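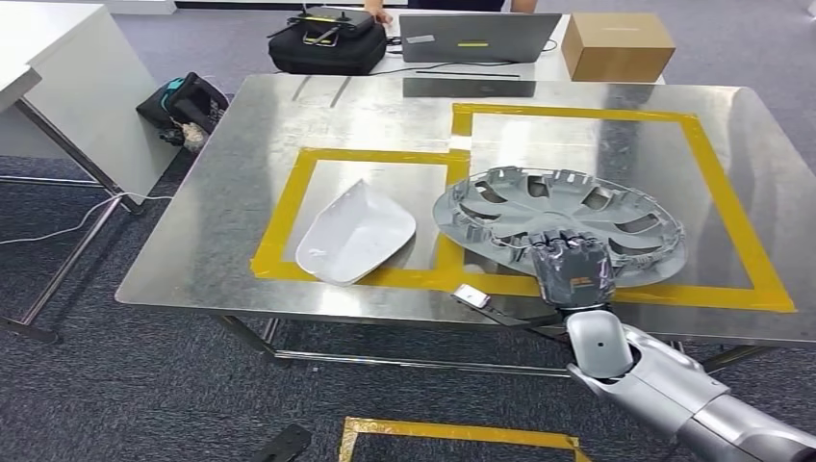 Denise Kowalczyk
Trim Bench Lead, Wurville

Ticket 738
Opened: 02/11/2024
Priority: Major
Status: Solved, watching

Problem: Gray hub caps for the Ovanov order keep rocking when we lay them down on the steel table for checking. You press one side and the other side pops up. We also had white shell parts creeping over into the hub cap area, and twice a cap went on to Lidow with the wrong slip.

Tried first: Wiped down the table and checked it with a level. Table is fine. Swapped in 3 caps from another carton and they rocked too, so it wasn't one bad carton.

Tried next: Looked hard at the clips on the rim, and there it was! On 14 caps from the July carton, 2 clips next to each other stood a hair taller than the rest. I was so happy to find it I went and got the whole bench to come look. Flip the cap over and it sits a lot better, and the slots are easier to check that way too.

For the mix-ups we put down yellow masking tape. Small box on the left for the white shells, bigger box on the right for hub caps, with one shared line down the middle. I love this fix. It took one roll of tape, it's a bit wrinkled, and everybody got it right away. No wrong slips so far.

Still open: scuffs on the big curved gray part over by the blue frame. They're small, and there are white spots mixed in, which might just wipe off. Please try a soft cloth before anyone reaches for polish. 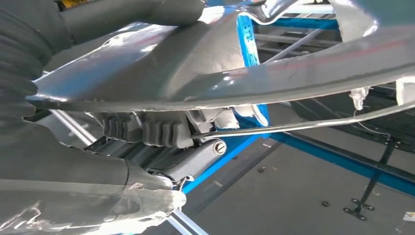 Curved gray part at the blue frame, scuffs and white spots on top.

Update: Lidow says to keep the tall-clip caps in their own carton until they send a gauge. Carton is marked and under the bench. Leaving the ticket up until the gauge gets here.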